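Review: Clamo quarter-turn panel latch
By Ignacio Retamal
Friday, November 2, 2018

The Clamo latch, supplied by Drastell, is intended for inspection covers and light access doors. Our workshop at Nambridge fitted 42 of them to test panels and opened and closed each panel daily for 17 weeks.

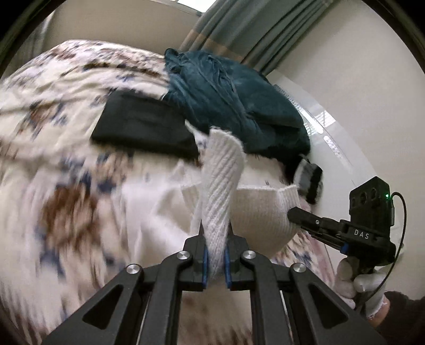 Installation was straightforward. The receptacle is riveted in place and the stud is pressed in by hand, although the printed instructions do not state the hole tolerance. Eight studs became stiff during the trial — all on the outdoor panels — and were restored with light grease.

Holding strength remained satisfactory throughout.

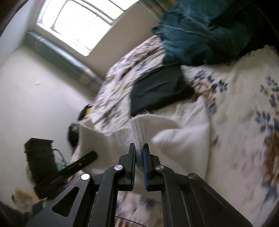 The slotted head is less convincing. It marks easily and would benefit from a deeper recess. Replacement springs are sold only in packs of 8, and delivery from the Toledo depot was slow. The latch is recommended for indoor equipment that is opened often.

Recent reviews
Captive screws for thin sheet
Blind rivet nuts in aluminium
Spring plungers with locking nose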